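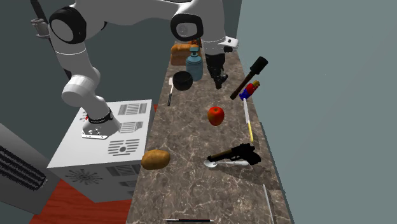 Emmanuel Waweru asked through the enquiries form whether a driver stopped at a roadside check may refuse the first breath test and ask to be taken to a station instead. The short reply is no, and the steps below set out what drivers in the Votden district should do from the moment they are signalled to stop.

Filed under: Road Safety > Advice for Drivers > Roadside Checks

How to Prepare for and Pass Through a Roadside Check

Checks are held throughout the year on the approaches to Votden and on the Moroz road, with additional patrols in March, when the spring fair brings heavier evening traffic. Any vehicle may be stopped. Being signalled to pull in does not mean that an offence is suspected.

Before you travel

Keep your driving licence and proof of insurance in the vehicle, in a place you can reach without leaving your seat. Paper or electronic copies of the insurance certificate are accepted. The licence itself must be the original.

If the vehicle belongs to an employer, carry the letter of authority as well. Drivers of hire vehicles should carry the hire agreement.

Check that all lights are working and that both number plates can be read. A failed lamp is among the most common reasons for a vehicle to be directed into the inspection lane.

When you are signalled to stop

1. Reduce your speed on seeing the first warning board. The limit through the coned section is 40 km/h, whether or not an officer is in view.

2. Follow the hand signals given. Where these differ from traffic lights or painted markings, the officer's signal takes priority.

3. Stop where directed, apply the handbrake and switch off the engine. At night, leave the sidelights on and turn on the interior light.

4. Remain in the vehicle with the window lowered until you are asked to step out. Passengers should do the same.

5. Hand over your documents when requested. If something is missing, say so at once. You will normally be given a notice to produce the document at Votden station.

The breath test

Any driver who is stopped may be asked for a breath sample. Tell the officer before the test if you have a medical condition that affects your breathing, or if you have used mouthwash or taken an alcoholic drink in the past few minutes. The officer may then wait before proceeding.

Take a full breath and blow steadily until told to stop. A first attempt that does not register is not treated as a refusal, and you will be allowed 2 further attempts. A driver who declines to blow without a medical reason may be arrested.

If the reading is over the limit, you will be taken to the station for an evidential test. Your vehicle will be moved to the Tritari compound unless a sober, insured passenger is able to drive it. Release from the compound costs 100 in the first day and 50 for each day after that. The charge is payable by card only.

If you disagree with the outcome

Do not argue the matter at the roadside. Note the officer's number, the time and the location, and submit Form R within the period printed on the reverse of your notice. Complaints about conduct are dealt with separately from appeals against a penalty, and a driver may make both.

Reader comments

Plasex Haulage: Does the letter of authority need to be signed every year, or will the one from when the driver joined do? Ours have been questioned on the Moroz road.

Hilltop: I was told to keep my sidelights off last winter. Good to have it in writing that they should be on.

M.: Form R can be collected from the front desk after 9 a.m. The link on the old page did not work for me.

Contact the Road Safety Office | Copyright Votden District Police | Back to top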